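Getting the desk drawer ready before August

Every summer I tell myself I'll go through the pens before school stuff hits the stores, and every summer I end up buying more. Not this year! I did the whole drawer in one evening, and it took me nearly 2 hours, mostly because I kept stopping to doodle.

First, test everything on the back of an old envelope. A pen that skips gets one more chance: scribble hard on the rubber sole of a shoe, then try the paper again. Still nothing? Out it goes. Markers get stored lying flat so the ink doesn't all run to one end, and I push the caps until they click.

Then I sort into cases, and I'm strict about it – 10 or 11 things per case at the very most, or the zipper starts to fight back.

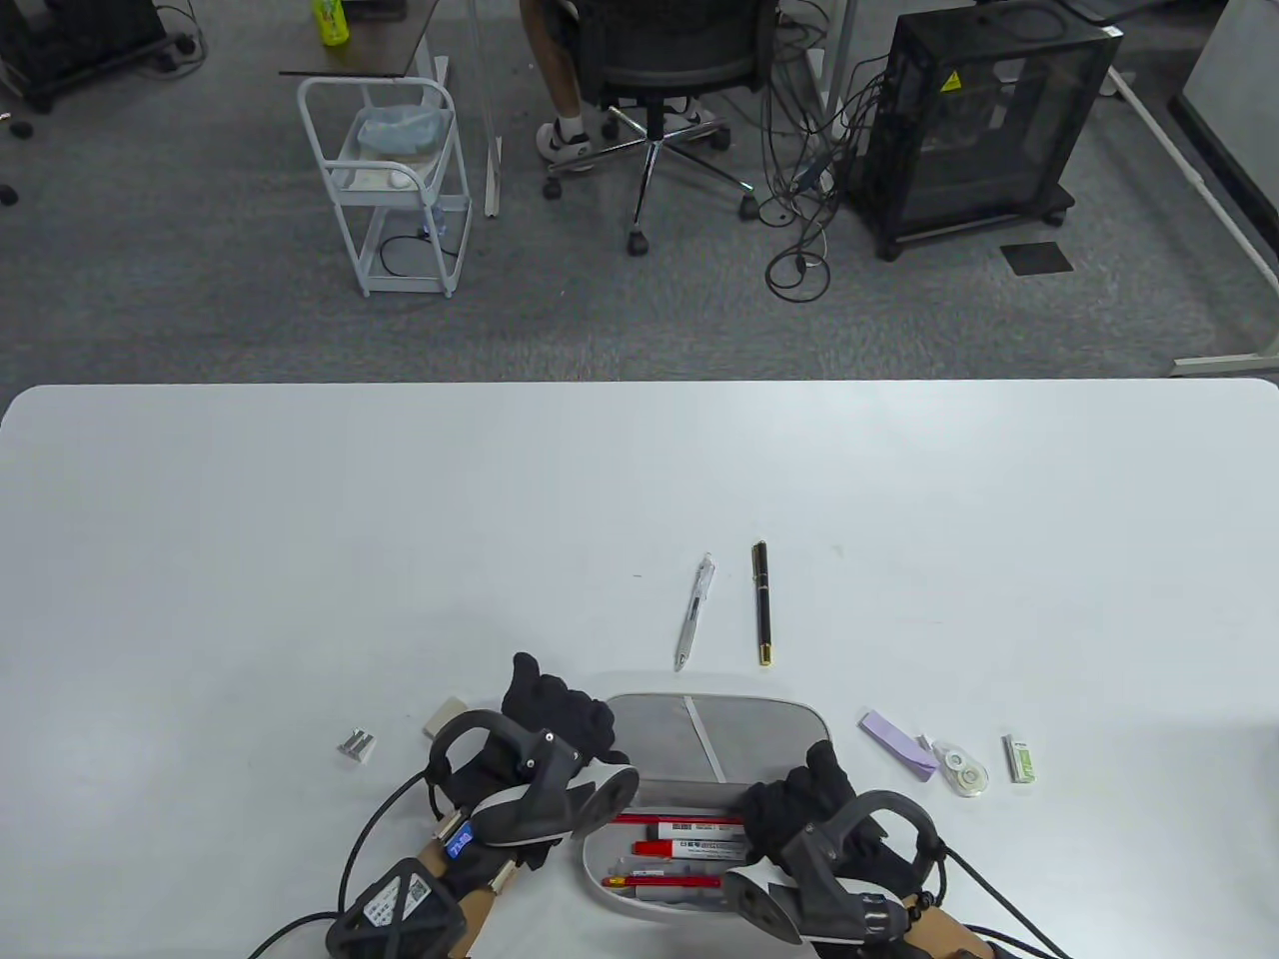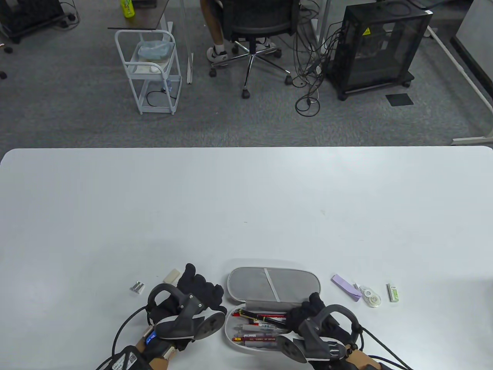 Wash the cases while they're empty. Fabric ones do fine with a drop of dish soap and an old toothbrush, rinsed and left open overnight on a towel. For ink spots on the lining, dab with rubbing alcohol on a cotton ball (dab, don't rub, or you'll have a bigger blue cloud than you started with). Pencil dust comes off with a lint roller, which I only figured out last year.

My extras live in a Sundis box on the closet shelf, with a label on the short end. Next up is the tape and glue bin, and I'm a little scared of that one – something in there has leaked and stuck the scissors to the bottom.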